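3.2 Counter storage and the drying of dishes 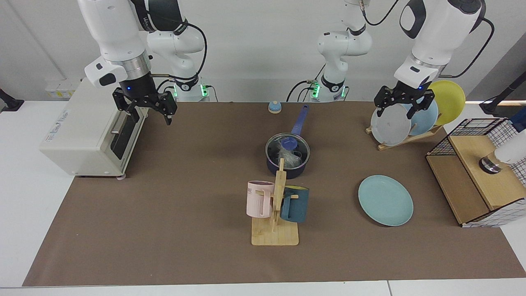

Figure 4. Countertop arrangement with toaster oven, saucepan, mug tree and wooden dish rack.

Most of the households in our study had less than a metre of free counter beside the sink. What people keep on that stretch of counter, and what they put away, was the subject of the second round of visits. We asked each household to leave the kitchen as it would be in the middle of the afternoon, after lunch had been cleared and before anyone had started on dinner.

Items were sorted by how they stand when not in use. Upright storage covers plates in a rack and mugs on pegs. Flat storage covers pans, trays and small appliances that sit on their own base. Figure 4 has both kinds on one brown mat: a plate stands on edge in the rack, two mugs hang from the tree, and the toaster oven sits at the front left corner, turned toward the middle. The saucepan takes the centre, with its long handle pointing to the wall. We coded a handle in this position as "turned in", the position recommended in the safety leaflet handed out at the first visit.

Of the 300 households that returned the questionnaire, 192 kept a dish rack out all day. The rack was the item people were least willing to give up, even in the smallest kitchens. Mug trees were less common and drew stronger opinions. Owners liked having the handles within reach and said the cupboard stayed neater. Those who had got rid of one mentioned dust, and the trouble of wiping under the base.

Pans left on the counter were often used as containers. The saucepan in Figure 4 holds a crumpled clear plastic bag, and we met the same habit in many of the homes we visited — bags, lids, elastic bands and bread ties dropped into the nearest open pan. We recorded these as secondary contents and did not count them as storage in their own right. Bellamy's earlier coding sheet had no line for them, so the Wollo kitchens were gone over again in August and the totals in Table 2 are the corrected ones.

A small group of objects had no clear kitchen use. The service bell behind the saucepan belongs here, along with the ornaments, keys and unopened mail noted elsewhere. Eight households kept a bell of some sort on the counter, and in Grimia it was usually rung to call children to meals. Rothe coded these items separately as "household signals", a label we have kept.

Counter mats were present in 100 homes. They were valued mainly for catching drips from the rack, though several people in Rana also used the mat as a limit: anything that did not fit on it had to go back in the cupboard. Small appliances tested this rule most often.

14 shares · 2 comments

This site uses cookies to remember your reading preferences. Accept | Manage settings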